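Progress Report to the Program Manager
Project: Evaluation of a hand-held gripper kit and supporting service for household manipulation data
Contractor: Wurkgate
Kit under review: Golier two-jaw hand-held gripper, with Pekico upload and review service
Period covered: second reporting period, closing in April

1. Status

Work is on plan except for item 4.3 (pad wear), which has been moved to the next period. The bench phase is closed. The household phase is open and has produced 256 accepted recordings against the target set in the work plan. Spending is within the approved budget line, and no change to the scope is requested in this report.

2. What the kit is being tested for

The question put to us was whether the Golier kit can be bought as delivered and used by operators with no engineering background, or whether it needs a technician on site. Three points were to be checked: jaw behavior on thin and curved objects, time lost to setup, and the share of recordings the Pekico service sends back.

The kit is supplied by Kütt, who also handle repair. Each shipment contains the gripper, a charging lead, spare pads and a printed quick-start card. The card was revised between the first and second shipments. Operators who had trained on the older card were given the new one and did not need a second session.

3. Work done this period

3.1 Bench phase. Each gripper was opened and closed 900 times on the test fixture before release to operators. Two units showed play at the pivot pins at the end of the run. Both were tightened and repeated the run without fault. Kütt have been told and have asked for one of them back.

3.2 Operator training. Training was cut to a single morning, starting at 9:00. The earlier two-part format added little. Most errors in the first hour came from closing the jaws too early on the approach, and operators corrected this themselves once they had watched their own playback.

3.3 Household phase. Tasks are picking up, moving and setting down tableware, then clearing the surface. Task order is drawn by the operator from a card set. Surfaces are left with the covers and clutter normally found on them, per section 2 of the work plan. This makes the recordings slower to review -- the service flags patterned cloth more often than bare surfaces -- but the share sent back stayed inside the limit we agreed.

3.4 Service review. Pekico returned nearly all batches by the next working day. One batch took 14 days. The delay was traced to a mismatch between the calibration file and the unit number. The upload tool now refuses a batch when the two do not agree.

4. Findings to date

4.1 Wide, shallow rims are within the jaw range. Operators rated bowls easier than plates. Flat plates lying directly on cloth remain the hardest item, and most failed attempts in this period involve the cloth being gripped along with the rim.

4.2 Setup time has gone down since training was changed. The remaining delay is calibration, which the operator still starts by hand. We have asked Kütt whether it can start when the unit is switched on. An answer is expected before the next report.

4.3 Pad wear cannot be judged yet. The spare pads in the second shipment are a harder grade than the first, and results from the two should not be pooled. A separate log has been opened for each grade.

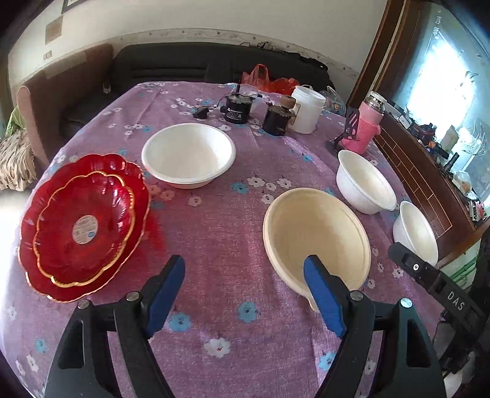 Report and site notes by Jerome Saludo, Wurkgate

Household tabletop task, with the jaws open over a flowered cloth and the blue ribbed pads fitted. The tip of the right jaw overlaps the near rim of the beige bowl in this view. The red scalloped dishes to the left are the kind of nested item covered by the stacking tasks, which start next period.

5. Problems and actions

Cable strain on the charging lead was reported by two operators. Replacement leads have been ordered under warranty. Until they arrive, units are charged lying flat.

The wide lens bends straight edges near the sides of the view. Reviewers at Pekico asked if this should be corrected before upload. It should not. Correction is done once, at export, so that the raw files stay comparable across both shipments.

6. Next period

Start the stacking tasks. Close item 4.3 with a wear measurement on each pad grade. Obtain a written price from Kütt for the kit with and without the repair agreement, as the present quote covers only the first case. A draft recommendation on purchase will be sent with the next report.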